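Skisero Books & Study Goods
Home > Study and prayer > Stands and shtenders

Ondwood Tabletop Shtender
Item 2869
$357.00
In stock. Ships flat in one carton.
Page updated March 6, 2022

We put off carrying the Ondwood for a long time. A shtender is a slanted stand that holds a book. People have learned Gemara on milk crates, on the back of the chair in front of them, and on a stack of other books, and we have never seen proof that a better stand makes a better student. The maker's leaflet says this one will "deepen your focus and elevate your davening." We left that line off our tags. It's a solid stand at a high price, and we think some of you will be glad to have it and some of you should keep your money.

It sits on top of a table or desk you already own. The slope adjusts, the lip in front keeps the book from sliding, and the whole thing folds down far enough to go on a closet shelf.

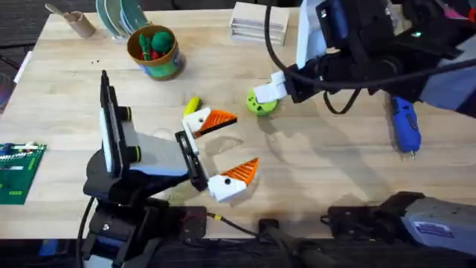 Light wooden tabletop, long pale planks.

What it does well

A full-size volume of Talmud stays put on it. So does a heavy Chumash with the commentaries, open near the front or near the back, where cheap stands tend to tip. The hinge is made by Šimko and it's the best part of the product. It locks with a knob, and you can change the slope with one hand while you hold your place with the other. If you have had a stand fold up on you in the middle of the Amidah you know what that's worth.

The lip is low enough that you can turn a page without catching it. Most makers get this wrong.

What we doubt

The leaflet calls the height "traditional." Traditional where? A shtender in a yeshiva study hall is often a floor piece, made to lean on and sway at. This one isn't built for leaning. Put your elbows on it and it will creep toward the far edge of the table, rubber feet or no rubber feet.

The leaflet also says the stand is "heirloom quality." Ask us again when somebody's grandchild brings one in.
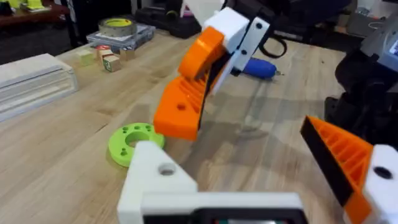
The Ondwood comes in walnut stain or in a clear finish, at the same price. We get more questions about this than about anything else, mostly from people who want it to match a table or the ark in a small shul. It won't match exactly. The clear finish comes closest to a pale top with the grain showing, like the planks on this workbench, and even then the color will shift as the piece ages. Candle wax comes off the clear finish with a fingernail. On the walnut it leaves a dull spot, so if your stand is going to live near the Shabbos candles, buy the clear. We do not swap finishes after the stand has been used.

Is it meant for a synagogue?

The maker says yes. We say maybe, for a side table or a small weekday minyan. For the reader's desk we would look elsewhere. A Torah scroll should not go on this, and the maker doesn't claim it can. We bring it up because customers ask every August, when everyone is getting ready for the High Holidays and buying in a hurry. It will hold a machzor, and a 500-page one is well within what it can take.

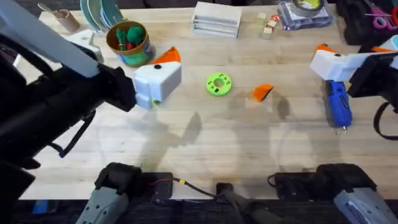
How it compares with the Wundby

We also sell the Wundby folding stand for a good deal less. The Wundby is lighter, its slope is fixed, and its lip is too tall. It's fine for a siddur, fine for a bencher, and not much good for a big Gemara. If you mostly daven from a small book, get the Wundby. We make less on it and we still think so.

If you learn for an hour or more at a sitting and your neck hurts afterward, the Ondwood may help. It may also be your chair.

Care

Wipe with a dry cloth. Tighten the knob by hand only. Don't oil the hinge.

Warranty and returns

The maker covers the hinge for 2 years. The finish isn't covered at all, and we wish it were. Unused stands can come back to us in the original carton. We don't take back engraved ones, including the ones where the name was spelled wrong on the order form.

From our customers
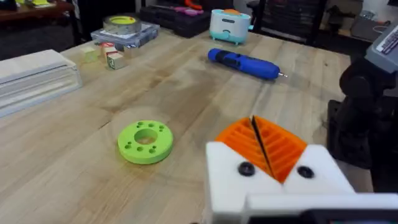
One buyer writes that the stand is good but that we are too hard on it: "My father learned standing up at one of these every morning, and I don't think he'd have done it at the kitchen counter. You say a stand doesn't make a student. Having a set place did it for him." We can't argue with that, though we'd point out that the Wundby also gives you a set place.

Engraving in Hebrew or English is extra. Please send the text typed, with vowels only if you want them cut.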